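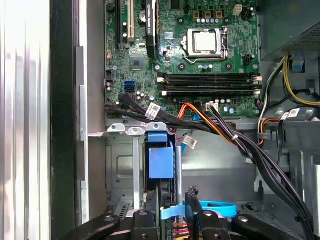 4.2 What people do once the side panel is off

I should say straight away that I went into this part of the work expecting to write about screws. I'd spent most of January at the Drovley depot in Bullcombe with a notebook on my knee, and the first few pages are nearly all screws: which ones were stripped, which ones had rolled under the bench, which ones Ruairí Rafferty keeps in a mint tin and won't lend out. All of that matters for the timings in Section 4.1. But when I sat down with the eight interviews, people hardly talked about getting into the case at all. They talked about the order in which they touched things afterwards, and they had very firm views on it (firmer than mine, and I've been taking old desktops apart since I was at school!).

The depot's intake ledger runs to 2,895 towers, and every one is booked in with a short line saying what was kept and what went for scrap. Memory is the item most often written down first. I asked Dorothy Fothergill about this, as she had filled in a good share of the lines herself, and she looked at me as if I'd asked why you take your coat off before your jumper. "It's the bit that comes away in your hand," she said. "You press the two ends down and up it pops. You've got something on the bench before your tea's cooled." Sorcha Ó Dálaigh told me much the same, although she also said she takes the memory first so that she can see the rest of the board properly, and I think this is the more interesting answer.

Have a look at Figure 2 with that in mind. The four memory slots are all empty, with the white latches at either end, and the processor is still sitting clamped in its socket with the lever alongside. There's a graphics card in place too, in among the expansion slots, with the coin cell next to it. Several of the people I spoke to would call this a half-done board, and the question of what to go for next splits them neatly into two camps.

The first camp goes for the card. Birthe Dalsgaard is the strongest voice here. She dislikes reaching over anything tall, and in her view a card left standing is something you will catch with your cuff sooner or later. She also pointed out that the card is often the part most worth having, so you may as well get it wrapped and labelled while you're paying attention. The second camp goes for the processor, mostly out of nerves as far as I can tell. Áine Nic Aodha described wanting to "get the frightening bit over with", and said that she holds her breath while the lever comes up, even now. I do that as well. I hadn't noticed until she said it.

I tried sorting the ledger lines into these two camps and I have to admit that it didn't go very well. The order things are written in isn't always the order they came out, and one whole run of pages had clearly been filled in at the end of the day from a pile. So I've used the ledger only for what was kept, and everything I say about order comes from the interviews and from sitting and watching.

One thing both camps agree on is the cables. Everybody grumbles about them. Older cases have the front panel leads and the drive leads coming together in one fat bunch, and people have their own ways of getting that out of the road: Ruairí uses a bulldog clip, Sorcha folds the lot back over the edge of the case and leans a roll of Beltier tape on it, and Birthe just holds it down with her forearm, which I tried for an afternoon and would not recommend. None of these tricks is written down anywhere. The depot's own instruction sheet, an old Paulauskas one with the corner missing, says "clear cables" and leaves it at that.

The coin cell came up more than I'd expected too. The sheet puts it second to last. In practice people take it whenever their hand happens to be near it, and two of them told me they go back for it after the board is already out, when it's easier to get a fingernail underneath. Dorothy keeps a jam jar for them at the far end of the bench and was quite put out when I moved it to make room for my recorder.

What I take from all this is fairly modest. The instruction sheet treats the inside of a tower as a list of parts, each with its turn. The people I watched were working more by reach, by what was in the way, and by what they were worried about breaking, and those worries weren't shared out evenly. I come back to the worrying in Section 5, where I set the interviews against the damage notes, and where Áine's held breath gets rather more space than she'd probably like.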